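# Torer hand-held gripper: what we saw at the Ireleck open day

*Posted 2019-02-02 by Negin Hassanpour, Ghaffari Equipment*

We've had the Torer on our price list since the fall, and I'll be the first to admit I'd been selling it off the spec sheet. So when Ireleck sent around an invitation to their open day, I grabbed Bijan Rahimi from our service bench and we drove up to spend a morning with it. I came home with sore fingers and a much better idea of who should buy one! I've rewritten this page from my notes, so if you read the old version, this one replaces it.

## The short version

The Torer is a two-finger gripper you hold in your own hands. You do a job with it, a camera on the tool records what the fingers are doing, and the recording goes to whoever is training your robot arm. The fingers are narrow and they close straight toward each other. There's a marker tag on each side of them that the software uses to keep its bearings, so please, please don't put a label or a cable tie over those. (We had one come back for repair with an asset sticker right across the left tag. Bijan peeled it off and that was the repair.)

## How it went

Sille Stougaard runs the demo room at Ireleck and she'd set the whole morning up around food. I had expected blocks and cups, the usual stuff, and I liked this a lot better. Food comes in every shape, and you find out very quickly whether your grip is too wide or too mean. She talked us through the tool in maybe ten minutes, let us squeeze it open and closed a few times, and then we got on with making breakfast.

Toast was the job everybody wanted to try. You come down over the slice from above, close on the two flat faces, and carry it upright to wherever it's going. My first try I came in at an angle and caught a corner, and the slice swung around like a gate. Sille's advice was to stop looking at the bread and look at the gap between the fingers, and that fixed it for me right away.

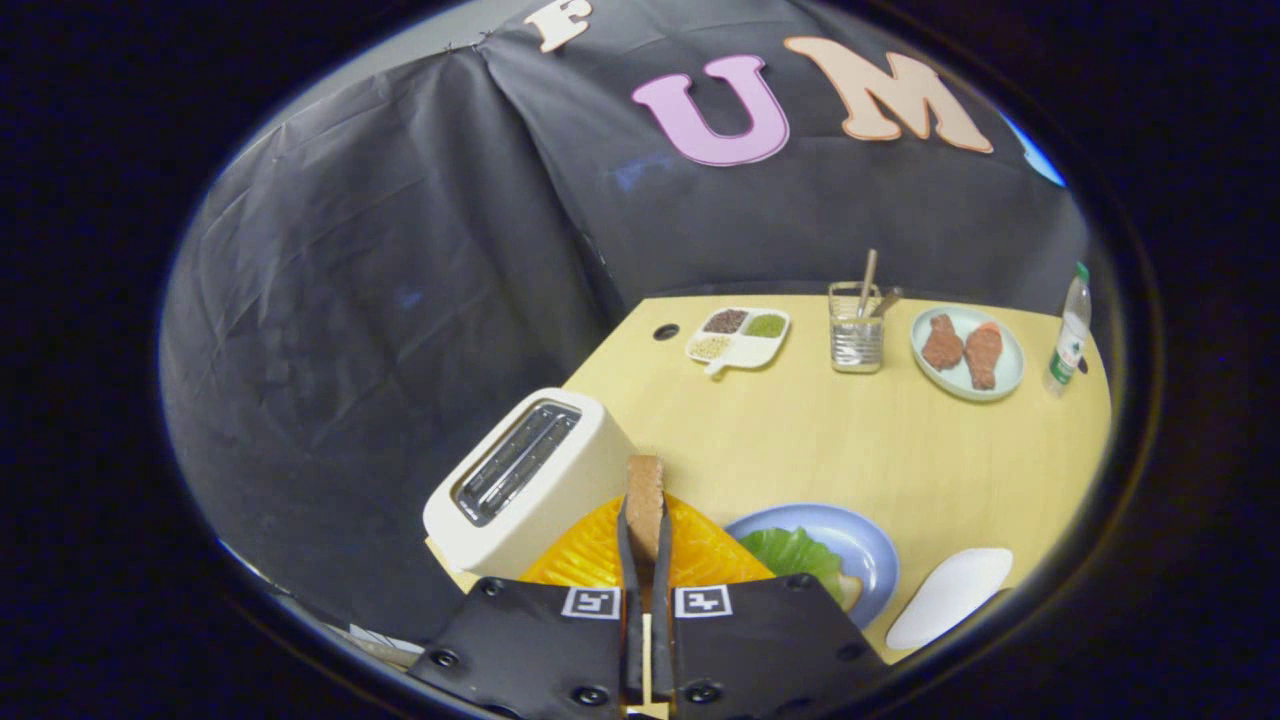 Bijan got the hang of it faster than I did, which he has mentioned several times since. His trick is to keep both elbows in against his ribs and turn from the waist. I'm shorter than he is and I found the table a touch high for that, so if you're setting up your own station, think about who'll be standing at it. A bench you can raise and lower would be money well spent (and yes, we sell those too).

Lettuce was harder. A leaf doesn't give you anything firm to close on, and if you squeeze the way you would with toast you fold it in half. Parvaneh Mahmoudi, who'd come over from Tornon with a list of questions longer than mine, worked out that you can go for the thick rib and leave the rest to flop. After that we all did it her way.

## Things I asked, and what I was told

**How long can you use it before you get tired?** Sille has her people swap every 42 minutes. That's an odd number, and it comes from the length of their recording blocks. I was ready for a break well before then, but I was also gripping it like a bowling ball.

**Is it heavy?** The demo unit is listed at 654 grams. It doesn't feel like much when you pick it up, and then it does after a while with your arms out in front of you. Rest it on the table between tries.

**How many recordings do you need?** It depends completely on the job. Ireleck's own goal for the toast task is 2000, spread over different tables, plates and people. Parvaneh was hoping for a much smaller number, I could see it on her face.

**Can I clean it?** Wipe it down with a barely damp cloth and dry the fingers properly. Don't run it under the tap. Crumbs like to collect around the bolt heads, and a soft brush takes care of those.

**Left-handed?** No problem at all. The body is wide enough to hold from either side and the fingers are in the middle.

## What I'd change

The cable, mostly. It leaves the tool in a spot where my sleeve kept finding it, and I ended up rolling both sleeves to the elbow. Nasrin Safavi in our workshop has made a little clip that holds it back toward the wrist, and we now put one in the box with every Torer we ship. If you bought yours from us before January, send me a note and I'll mail you one free.

I'd also like a softer set of finger pads for delicate things. Sille says they're trying a couple of materials and hasn't settled on one. As soon as there's a part number I'll add it here.

## In the box

- Torer gripper, assembled
- 2 spare finger pads
- USB cable and Nasrin's clip
- Hex key for the body bolts
- Printed quick-start sheet

The carrying case is extra. Get it if the tool is going to travel, skip it if it's going to live on one bench.

## Trying one yourself

We keep a demo unit at our counter and you're welcome to come in and play with it. Bring something from your own line if you can, even if it's awkward, greasy or ridiculous. Bijan would much rather watch you pick up your actual part than one of our sample blocks. Call ahead so he can have it charged, and wear short sleeves!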